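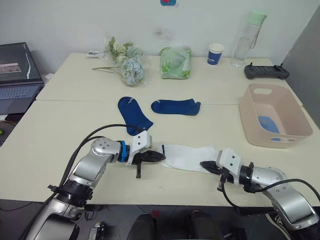

When will the laundry on Mill Street in Plundcombe open again?
The owner, Vitent, plans to open it in December, after the old water pipes are changed.

Plundcombe, 18/04/2022. The only public laundry in the center of Plundcombe closed its doors this morning for a long repair. Vitent informed its customers by a paper on the door and by a short message on its website.

The pipes under the floor are very old and they leaked two times during the winter. The shop below, Maltis, which sells bread and cakes, had water on its ceiling and lost one day of work. The repair is given to a local building firm and the town will pay a part of it, because the same pipes bring water to the public toilets next door.

Roughly 400 households use the laundry, most of them from the small apartments near the station. Until it opens again, they can go to the Pop laundry at the bus station, which stays open until ten in the evening. Customers who have a Vitent card with money on it can ask for the money back before the end of the month. The form is at the counter of Maltis.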